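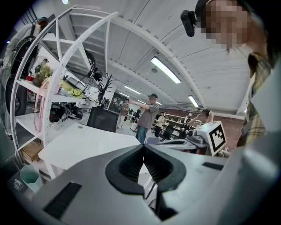

Wirkon publica Foren, un método para entrenar políticas de manipulación a partir de demostraciones recogidas con pinza de mano

27 de abril de 2025. Wirkon ha publicado los resultados de Foren, un método de aprendizaje por imitación que prescinde de la teleoperación. El conjunto de entrenamiento consta de 3338 demostraciones, registradas con una pinza de mano en oficinas y talleres en uso. Cada secuencia dura alrededor de 30 segundos.

La trayectoria de la pinza se estima a partir del vídeo de gran angular y de la unidad inercial. Las secuencias con deriva excesiva se descartan antes del entrenamiento.

La política se evaluó en 40 entornos ausentes de los datos, con un total de 1000 ensayos. «La variedad de entornos influyó más en la tasa de éxito que el número de repeticiones por tarea», señala Wiebke Wegener, responsable del estudio.

El código y los datos se distribuirán en noviembre a través del repositorio Beyene.

Contacto: oficina de prensa de Wirkon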